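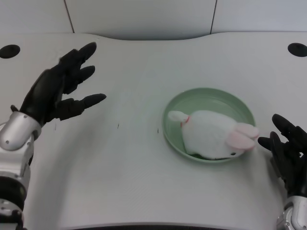
Section 4: Fitting the Jiltano wave-edge desktop

4.1 Before you start
Two people are needed to lift the desktop. Clear a floor area large enough to lay it face down on a blanket. Do not rest it on its curved edge – the edge can chip under its own weight.

4.2 Attaching the frame
1. Lay the desktop face down and locate the 18 pre-drilled holes.
2. Centre the Bettencourt frame over the holes, with the crossbar toward the curved edge.
3. Start all 18 screws by hand before tightening any of them.
4. Tighten with a hand screwdriver, working from the middle outward.

CAUTION: Do not use an impact driver. Stripped inserts are not covered by the warranty.

5. Turn the desk upright, lifting by the frame.
6. Adjust the feet until the desktop is level in both directions.
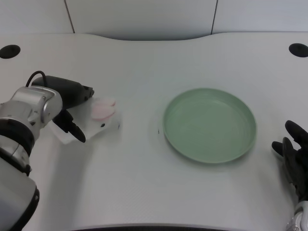

4.3 Positioning
1. Place the desk with the curved edge toward the wall or partition.
2. Leave a gap of at least 20 mm at the closest point so that plugs and leads are not pinched.
3. Keep the desk at least 400 mm from any heater.

4.4 Running cables
1. Feed each lead up through the nearest cable hole, plug end first.
2. Fix the power board to the crossbar with the clips supplied in bag C.
3. Leave enough slack to move the desk out for cleaning.

Note: If the desk is to be joined to a second unit, fit the Haltadier linking plate (part 1345) before running any cables. See Section 6.

4.5 Care
Wipe with a damp cloth and mild detergent. Scouring pads and solvent cleaners will dull the matte finish. Retighten the frame screws every June.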